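Clivus 362 Precision Inclinometer
Jaseck Measuring Tools
Order no. 1606
Availability: ships from stock

Overview
Specifications
Use and care
Accessories
Service

Overview

The Clivus 362 is a single-axis electronic inclinometer for leveling machine beds, surface plates, rails, and long shafts. The base is 362 mm long, of stress-relieved cast iron, with one flat face and one V-grooved face. Both faces are hand scraped after the second aging cycle. The sensor is a damped pendulum with capacitive pickup, mounted in a sealed housing at the center of the base. The housing is not intended to be opened by the user.

Readings are shown as angle or as slope in mm/m. Switching between units does not disturb the stored zero. The direction arrow on the display points toward the high end of the tool. Users coming from a spirit level with a graduated vial should note that the bubble also moves toward the high end, so the two agree.

The Clivus 362 replaces the earlier Clivus with the removable handle. The handle on the current model is fixed and thermally insulated from the base. Warmth from the hand was the most common source of drift reported to us on the old model, and users who kept the handle in place during a reading saw the most of it.

Specifications

Type: electronic inclinometer, single axis
Base length: 362 mm
Base material: cast iron, stress relieved
Faces: one flat, one V-groove
Units: degrees, mm/m
Settling time: 9 s after placement
Battery life: 48 hours of continuous use
Display: reflective LCD, readable from above or from the operator side
Data output: serial, isolated
Zero storage: retained with battery removed
Supplied with: hardwood case, reversal stop, battery set, inspection record

The settling time is given for a tool and workpiece at the same temperature. A tool brought in from a cold vehicle will settle to a stable number in the same time, but the number will creep as the base warms up. Leave it on the plate with the case open until two readings taken a few minutes apart agree.

Use and care

Wipe the work surface and the base before each placement. A lint-free cloth is enough on a clean plate. On a machine bed, stone off raised nicks first and remove the way oil, which will otherwise let the base float and give a slow one-way drift that looks like a sensor fault.

Set the zero by reversal. Place the tool against the reversal stop, wait for the settling indicator, and press STORE A. Turn the tool end for end against the same stop, wait again, and press STORE B. The tool computes its own zero error and removes it from later readings. The surface used does not have to be level, but it should be within the middle part of the range. Repeat the reversal whenever the tool has been shipped, dropped, or moved between rooms with different temperatures.

For straightness surveys, move the tool in steps equal to the foot spacing of the stepping bridge, always in the same direction. Enter the readings in order. Do not skip a station and go back to it later. If a station has to be measured again, start over from the station before it.

Round work is measured with the V-groove. The groove will seat on shafts within the diameter range printed on the case lid. Cross tilt affects the reading more on small shafts, so use the cross vial on the end cap to bring the tool upright before storing a value.

After use, wipe the base and apply a thin film of preservative oil. Bona No. 2 is what we apply at the factory, and any acid-free instrument oil will do. Do not use penetrating sprays. Store the tool in its case with the flat face down. Remove the batteries if it will not be used for a month or more.

Accessories

Stepping bridge, adjustable foot spacing, for straightness surveys
Reversal stop, spare
Magnetic end block for vertical faces
Bozsik serial cable, straight or angled connector
Bozsik survey software, single license
Replacement case, hardwood, with lid chart

The magnetic end block adds its own error to the reading. It is matched to one tool at the factory and carries that tool's serial number. Blocks should not be swapped between tools. If a block is bought later, send the tool in with the order so that the pair can be matched.

The Bozsik cable for the older Clivus has the same connector but a different pin assignment. It will not damage the tool, but no data will be sent.

Service

Recalibration is recommended once a year, or after any drop onto a hard floor. Tools received by the end of October are returned before the year-end shutdown. Each tool is returned with a new inspection record showing readings as received and after adjustment. Rescraping of the base is quoted separately after inspection.

Questions about calibration intervals and records: Estrella Quezada, Calibration.
Quotes and orders: Consuelo Hinojosa, Inside Sales. Please give the order number and, for spare parts, the serial number stamped on the left end of the base.
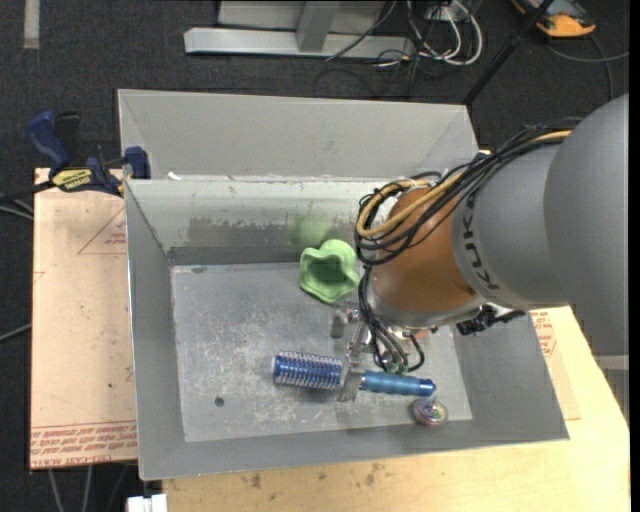
CATEGORY: Measuring Tools > Level and Angle > Electronic

Other items in this category: Clivus frame level, square pattern, with four scraped faces. Clivus two-axis sensor head without display, for permanent mounting. Jaseck block level with ground vial, for general shop use. Inspection records for all items in this group are kept on file and can be reissued on request against the serial number.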